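Laundry Unit Tips for Student Robot Teams

These are the notes our club keeps for the household chores challenge, laundry round. New members get them in August, before anyone touches the arms. Most of it applies to any team working with a front loader and a two-arm setup.

Setting up the machine

Pick one washer and stay with it. We tried switching between two models in our first year and lost most of a month redoing positions.

Open the door all the way before you start and leave it there for the practice block. Door opening is a separate task and should be practiced separately. A door that has drifted half shut will catch a wrist housing sooner or later.

Check that the drum is empty and turn it by hand so one of the ribs sits at the bottom. Write down where it is. If the rib moves between runs, your results won't compare.

Keep the water supply shut off during practice. Lock the start button if your machine allows it.

Placing the basket

Put the basket straight in front of the door opening. Mark the corners on the floor with painter's tape, and replace the tape when it starts to curl. Low baskets work better than tall ones, since a tall one blocks the lower edge of the door from the head camera.

Baskets with holes in the sides will snag a thin fingertip. Keep the approach steep and come up the same way you went down.

Choosing what to load

Start with a folded hand towel. Move to a T-shirt when the towel goes in 9 times out of 10. Socks come later than you'd think, because they stick to each other and you pick up two.

Plush toys are their own lesson. They are bulky, they squash, and long fur hides whatever is behind it once the toy is close to the wrist camera. Have the driver rely on the head view for the last stretch toward the basket or the drum.
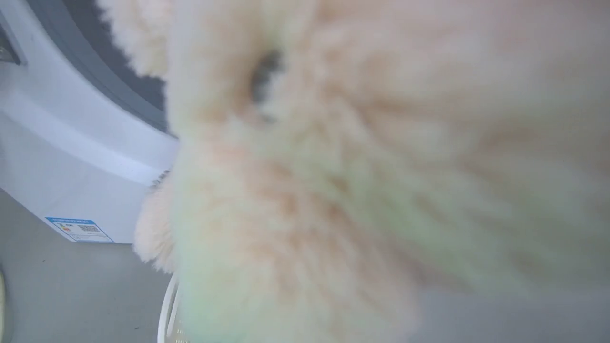 Osamu Kikuchi: We had the same trouble with fur at Vistum. Our fix was to grab by an ear or a leg and never by the belly. The body hangs lower that way, so you have to lift higher to clear the door seal, but the driver gets some of the view back.

We have since added the ear grip to our own practice list. It works best on toys with a long floppy ear. On round ones with short ears we still take the side of the body and go slowly.

Getting past the door seal

The rubber seal is where most loads get stuck. Cloth drags on it and a soft toy will wedge against the bottom lip. Lift until the lowest part of the item is above the lip, then move in. Do not push forward and up at the same time.

Let go well inside the drum. If you release at the opening, the item rolls back out onto the floor. Pull the gripper out slowly and check that no fur came with it.

Practice blocks

Each driver gets 15 minutes, then swaps. After 30 minutes people get sloppy with the left arm, whichever hand they write with. One person drives, one keeps the log, and one stands by the stop button and does nothing else.

Log every try, including the bad ones. Date, item, grip point, in or out. Emiko Noguchi set up our sheet and the column for grip point has been the most useful part of it.

Before each block, look over the work area:

Basket on its tape marks
Cables behind the arms and out of the reach path
Both grippers open and raised
Power cord flat on the floor 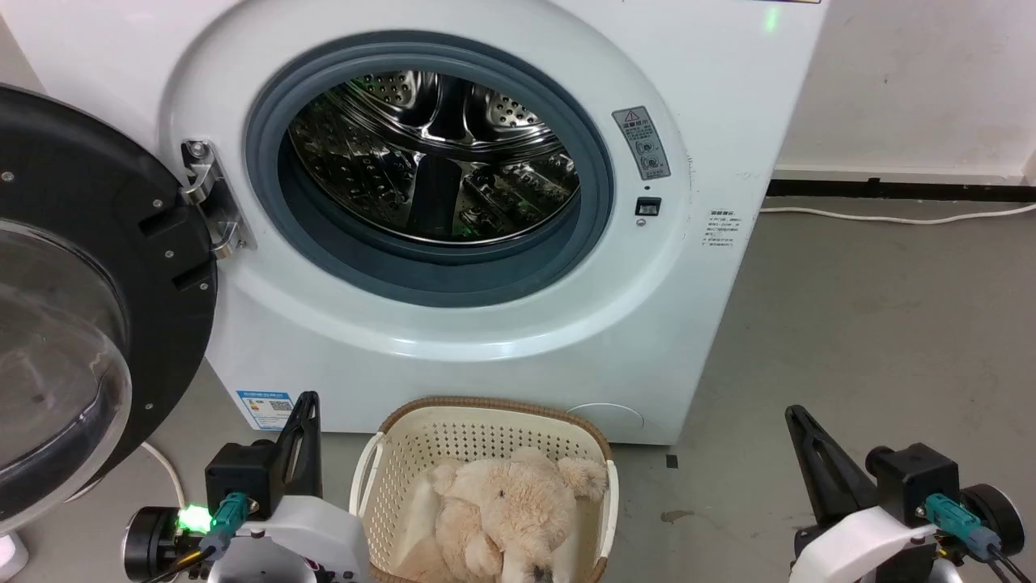

Washer, basket and both arms, door open.

Cleaning up

Pick lint out of the gripper joints with tweezers. Do not use compressed air, it drives the fluff further in. Wipe the fingertips with a dry cloth - anything oily makes them slip on cotton.

Unplug the arms before you move the washer. Coil the cables loosely and hang them on the hooks by the door, Monday group on the left.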